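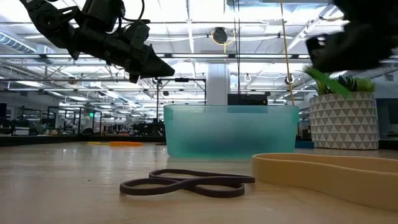 Chapter 3
A Visit to the Workshop

Every May, the Letach laboratory opens its doors to students for one afternoon. The visitors in our course come with a notebook and with many expectations from films, and most of them are surprised by how ordinary the work is. At the Sultix station, the task is sorting elastic bands on a table.

A band is a difficult object for a machine. It bends, it twists, and it has no fixed shape - a cup always stays a cup, but a band can lie as a loop or as a figure eight. In this chapter we follow the demonstration from the first movement to the last. Before you read section 3.1, write down how you would explain to another person, only with words, where to hold a twisted band.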